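Small Parts, Big Difference: Progress Report on the Craft Room Storage Project
Litatar Community Craft Room, Fevevberg 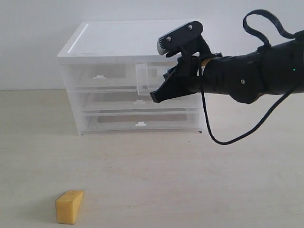
Three-drawer tabletop unit with frosted fronts, and one of the small clear boxes.

Submitted to the Govindasamy Fund, 2026-08-08
Prepared by Tumelo Buthelezi, Craft Room Coordinator

Dear friends at the Fund,

I promised you a proper letter once the drawers were in, and I'm sorry it has taken me until now to sit down and write it. We have had a busy and very happy few months, and I kept wanting to add one more thing before I sent this off!

Where the money has gone so far

You gave us $4,000 to sort out our supplies, and we have spent most of it on tabletop drawer units, small clear boxes, two sets of shelves for the back wall and a label maker (a good one, after the old one gave up on the letter E). The units are the plain three-drawer kind in see-through white plastic, with a flat lid and a little pull tab on each drawer. We looked at wooden ones too, and they were lovely, but we would have been able to buy far fewer of them and they were heavy to carry between tables. These can be picked up and taken over to wherever a class is sitting.

I will confess I had my doubts about the frosted fronts. I wanted everything to be perfectly clear so that people could see what was inside without opening anything. Now that we have lived with them for a while I have come around. You can tell whether a drawer has something in it, the room looks calmer, and the label does the rest. The small boxes that go inside are fully clear, so once a drawer is open you can see your buttons or your beads straight away.

How we are sorting

The top drawer is the deepest of the three, and that settled quite a few arguments. Tall and awkward things live up there: spools, glue bottles lying on their sides, the larger tins. The middle drawer is for whatever the current class needs most often. The bottom drawer takes spares and refills. We keep to the same order in every unit, so that somebody who learns one table has learned them all, and I can't tell you how much easier this has made the beginners' evenings.

Before the grant, nearly everything lived in biscuit tins and shoe boxes under the sink. We went through the whole lot over several afternoons, with a great deal of tea, and the inventory came to 437 separate kinds of item. It includes a bag of brass hooks that at least two people remember buying and neither can remember why. Anything broken or dried up was thrown out. The duplicates went to the Vusteck after-school club, who were very pleased to have them and sent us a card.

What the members tell us

We have 40 regular members, and the comment I hear most is that the sessions start sooner. People come in, take a box from the drawer, and sit down. The quilters have asked for a unit of their own, and I think they have earned it, having put up with sharing a table with the jewelry makers all winter.

There have been some grumbles as well, and I'd like you to hear those too. The drawers are light, and if you tug one hard the whole unit slides toward you. We have put non-slip mats under the ones that get the most use and that has helped. The pull tabs are small, and two of our older members find them fiddly, so we are trying loops of ribbon tied on in different ways. The first ribbon we tried was satin and kept coming undone. A rougher cotton tape seems to hold.

Still to do

The labels on the back shelves are only half finished. I would also like to make a large-print list of what is kept where and hang it by the door, with room on it for changes. We still need more of the small boxes, mainly for beads, and we have kept back enough from the grant to buy them.

I hope to send you the final accounts in December, along with the receipts, which are at present in a shoe box of their own. If any of you are passing through Fevevberg before then, please do come in and open a few drawers. The kettle is nearly always on.

With warm thanks from all of us,

Tumelo Buthelezi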